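Feb 6, 2019

Second evening in a row with the time stamps. I write it down today before I sleep, otherwise I will mix it up with yesterday, as I did last week.

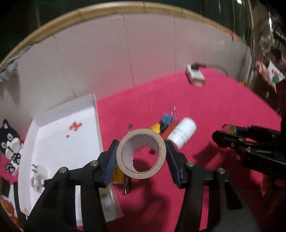
The problem is still the same one. The jaw width comes from one clock and the camera pictures come from another clock, and my program joins them afterwards. I believed the difference was constant. It is not constant. In the morning recordings it is small, and after an hour or more it has grown to 57 milliseconds. For a slow movement this does no harm, but when the jaws close quickly, the file says "open" while the picture already shows "closed". A policy trained on such data will learn to close too late, and I will search for the mistake in the network for a week.

Thijs De Smet thought that it was the USB hub. I changed the hub before lunch and the drift was the same, so I wrote to him that it must be something else. He answered with one word, "Jidholm", which is the machine where the logger runs. He was right to be suspicious. The time service on Jidholm was switched off in May, when we moved the disks, and I am the one who switched it off. I found my own comment in the settings: "temporary". I was a little ashamed.

After I put it on again, I recorded 10 short episodes and compared the closing moment in both streams. In 8 of them the two agree within one picture. In the other 2 they do not, and I don't yet understand why. Both are episodes where the marker tracking lost one finger for a moment and the filter filled the hole by itself. Perhaps the filter gives its guess the time of the next good measurement and not its own time. I must read that part of Vokasel again. I wrote it quickly and there are no tests for it.

I also had a discussion with Hsieh, the planner. (I still find it strange that we gave it this name, I talk about it as if it was a colleague.) It refuses every path where both grippers come near to each other, even when there is enough room between them. The safety distance was set in one file and then added again in another. I removed the second one. Now it finds a path, but it takes a long way around, up and over, like a person who carries hot soup.

What I must do with the old recordings, I have not decided. It is possible to correct them if the drift was a straight line. If it was not, we have to throw away most of January, and I don't want to be the person who tells this to the group in Ondum. Tomorrow first the filter, then one long recording without stopping, to see the shape of the drift.

It rained the whole way home and I forgot to buy bread.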